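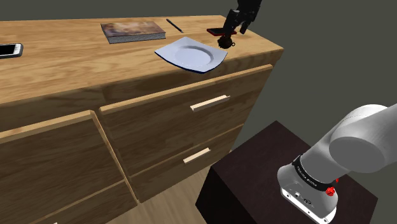

The Woltero Cup
by Ettore Vitale
8 March 2021

My uncle left me his half of a racing pigeon. I didn't know you could own half a pigeon, but the solicitor in Fleltdale read it out with a straight face and then slid an envelope across the desk with 23 dollars in it, "for her feed".

The other half belonged to Isamu Imai, who lived up the hill behind the old Bianchini bakery and had the loft. I drove up that same arvo, mostly to tell him he could have the lot. He was hosing out a bucket and didn't turn the tap off.

"You're the nephew," he said. "You've got his ears."

Her name was Arnix. She was grey (well, they're all grey, but she had a bit of purple at the neck, like petrol on a puddle) and she looked at me as if I owed her money, and I suppose I did. Isamu put her in my hands before I could say my piece. She weighed nothing! I could feel her heart going under my thumb, and I stood there like a kid holding somebody's good china.

"Your uncle always did the basket," Isamu said. "For the Woltero. It's next week."

So I did the basket. I drove her down to the truck with the radio off in case she didn't like it, and I talked to her the whole way about my divorce, and she was very decent about it.

On race day we sat on two milk crates from 6 in the morning with a thermos between us. Isamu didn't chat. The neighbour's birds came in, then the bloke's from across the creek, and I kept thinking every magpie was her. By lunch I'd eaten all his biscuits. By four I was making up excuses for her, headwinds and hawks and so on.

She came over the bakery roof just before dark and landed on the gutter, and there she stayed, having a good scratch, while the clock ran on. Isamu rattled the tin. I rattled the tin. She finished position 926.

"That's better than last year," he said, writing it down.

I asked him what time he fed them in the mornings.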